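Visit report: Watport open day, kitchen and household rooms
Anneliese Wunderlich
May 17, 2020

The Watport building opens to visitors twice a year, and the February date had been full. Entry was by numbered slip; mine was 877. Groups of 13 were taken through the ground floor in order, starting at the Taipe packaging store and ending in the practice rooms at the back.

The packaging store took most of the first half hour. Pledance supplies the fill material and had laid out samples by density. The guide gave the stock level as 3000 sacks, held on steel racking with the heaviest grades at the bottom. Labels were on the short side of each sack only, so anything shelved lengthwise has to be pulled out to be read. I asked whether this was being changed and was told the next delivery from Niltholm would be labeled on both sides.

The corridor beyond is narrow and there was a wait at the coat hooks. Signage to the restrooms was poor.

The practice rooms are used for simple household work: setting a table, moving food items, handling cloths. Walls are white, with exposed brick showing in places. The floor is a wood-look plank in mixed brown and gray, which hides crumbs well and would be my one complaint about it.

The main table is gray and rectangular. A round white plate was set at the near half and a white microwave oven at the far end, the type with two round knobs and no keypad. Its cord had been laid over the top of the housing. A small bottle of cola with a red cap stood to the left of it. A smaller white side table held two cloths, one yellow and one red-pink, and a third cloth, turquoise-blue, was on the floor. Power cables run across the floor to a white strip by the table leg. I would want those in a covered channel before the next open day.
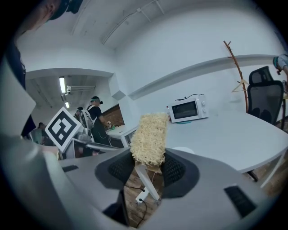
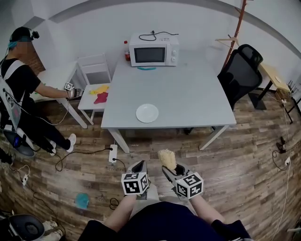 Practice rooms, Watport. Second picture: the gray table with plate and microwave.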